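3. Work at the counter and what it means for the staff

Our group studied the staff kitchen at Plelia, where the company Fevine wants to give the clearing of the counters to a robot arm. Before the arm is allowed near people, all tasks are tried in simulation. I spent most of February with the planning team and had interviews with two kitchen workers.

The task sounds small. Packets, boxes and containers are left on the stone counter during the day, and somebody has to put them back before the next shift. Until now this was done by the person who closes the kitchen – usually alone and tired.
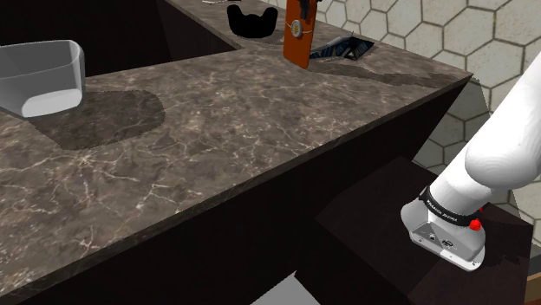 Feng-yi Yen told me she would be glad to give away the clearing, but she asked who will decide where things belong. Today she moves a packet because she knows that a colleague will need it in the morning. If the arm follows a fixed plan, she expects that the staff will have to keep the plan correct, and this is also work.

I think her point is important. In the simulation plan there were 141 tasks, and none of them had a field for such knowledge. Benoît Gautier, my supervisor at Fevine, agreed to add a short form which the workers can fill in themselves. The form is still a draft, and the workers have not yet been told if the time for it will be paid.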